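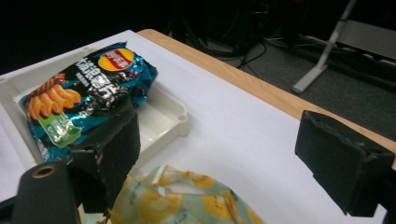
Chapter 3: Packaging and the Shelf Life of Food

Every packaged food begins to change as soon as it is sealed. Fats react with oxygen, crisp foods take up moisture, and light fades color and flavor. This chapter explains how packaging slows these changes and how shelf life is measured.

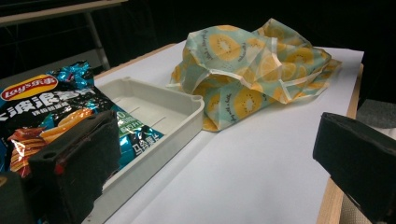
A barrier is any layer that limits the passage of gas, water vapor, or light. Barriers are rated under fixed conditions, since a film that performs well in dry air may fail in a humid warehouse.
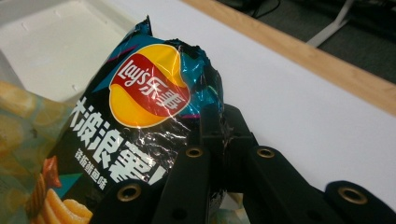 Figure 3.1 A foil bag of potato chips with crimped upper edge.

Section 2 follows the Plendar storage trial, in which 3786 sealed packs were held for 100 days and opened at set intervals. Students should review the units for water vapor transmission before reading it - they are used throughout.

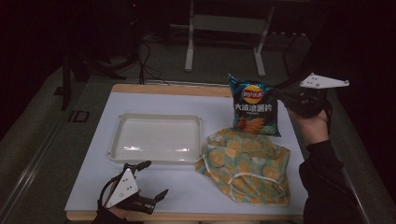
Figure 3.2 Chip bag, shallow tray, and printed cloth bag.

Key terms: barrier, headspace, oxidation, seal strength, water activity.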